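Hand gripper no. 4 - pads, pivots and the snack packet

25 July 2019
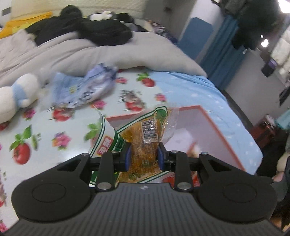 The gripper closed on a snack packet over the open box, blue pads on both fingers.

I promised Amerley Aryee I would write this up properly this time, so I am doing it with a pot of tea beside me and the screws still in a saucer. She had noticed that the left finger on no. 4 was arriving a touch late when you squeezed, so that soft things got nudged sideways before they were held. It's a small thing, but once you have felt it you can't stop feeling it!

I took both linkage arms off and cleaned the pivots. There was a good deal of grey fluff packed in behind the left one (long fibres, the sort you get off blankets) and I picked it out with tweezers and a wooden toothpick. The pivot screws went back in with the tiniest dab of Brevex grease, and I do mean tiny, as last December we overdid it on no. 2 and were wiping black smears off everything for a week. Do them up until the arm just stops rocking, then back off a hair. If the fingers don't fall open under their own weight when you tip the tool, you have gone too far.

Next the pads. The old pair had 984 closes on the tally sheet and had gone shiny at the tips, so I peeled them off and put on the dark blue ones from the Herkness packet. Clean the finger faces first with a Flullix wipe and let them dry while you find the other pad, which in my case had stuck itself to my sleeve. Press each one down from the middle outwards and leave it 37 minutes or so, or have your lunch.

For a trial I like a slippery plastic packet best, and the one with the oily orange strips in it is a proper nuisance: the filling slides about inside and the top flap crackles and folds over whichever way it fancies. The thing to look at is whether the two pads face each other squarely across the packet - if one sits higher, the packet will want to twist. Mine looked square to me, though I'd be glad of a second pair of eyes.

Still to do: check the left pivot again after up to 89 closes, order more pads, and ask Kwofie whether they will sell us the screws singly. The spare right arm is in the biscuit tin, wrapped in kitchen paper.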